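Week 4 notes: from pixels to a place on the table
Robot Software Lab, February block. Handout 9 replaces the one in the shared folder, that one has the old frame names, bin it.

Recap. Last time we had Kvaran (the planner) running on fixed poses typed in by hand. Fine for a demo. Falls over the moment someone nudges a cup. So this week the poses come from perception.

Pipeline, left to right:
camera -> segmentation -> pose estimate -> scene graph -> planner -> controller

Scene graph is the bit people skip. Dont. Each object gets a name, a pose, a confidence and a list of relations (on, in, next-to, under). Planner reads relations first, poses second. Example: "cone in bowl" means if you lift the bowl, the cone goes with it. If your graph only says "cone at x,y,z" the planner will happily treat it as a free object and drive the bowl off without updating it.

Things that break segmentation, in the order you will meet them:
- red on red. Plate and play food merge into one blob
- pale blue cup next to pale blue bowl, same label, ids swap
- shiny lids. Depth drops out on the metal, leaves a hole
- anything tucked behind the cup
- the arm itself. Mask it out using joint angles before you segment, not after

Layouts for the exercise. Write the scene graph for each by hand BEFORE running the code. 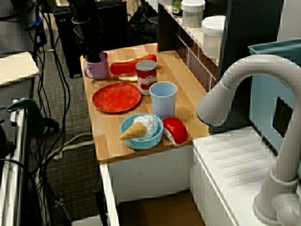
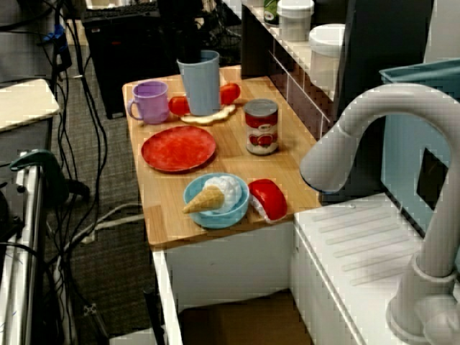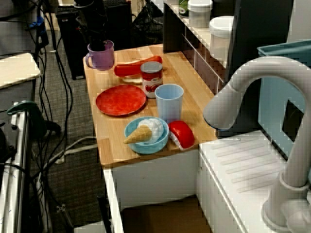

Occlusion rule. If an object was in the graph and is now missing, keep it. Lower the confidence each tick, drop it after 8 missed updates. Deleting straight away gives you flicker, and the planner replans on every flicker. Seen this in every group so far.

Relations get recomputed only when a pose moves more than the threshold. Threshold lives in the Getden config, default is ok, leave it.

Controller side, short version. Approach from above, gripper yaw from the long axis of the object. For the mug add 90 degrees so the fingers close across the handel side. Round things have no long axis, so pick the yaw closest to current and move on. Slow down for the last part of the approach, contact stop on.

Common bug: poses in camera frame sent to planner as base frame. Arm goes somewhere confident and wrong. Check the frame id first, then everything else.

To hand in: hand-written graphs, graphs from code, one paragraph on where they disagree and which one you beleive. Logs go in the Skunport folder, one zip per group.

Next week: Tustside simulator, same tasks, noisy poses. Install it before class, the download is slow.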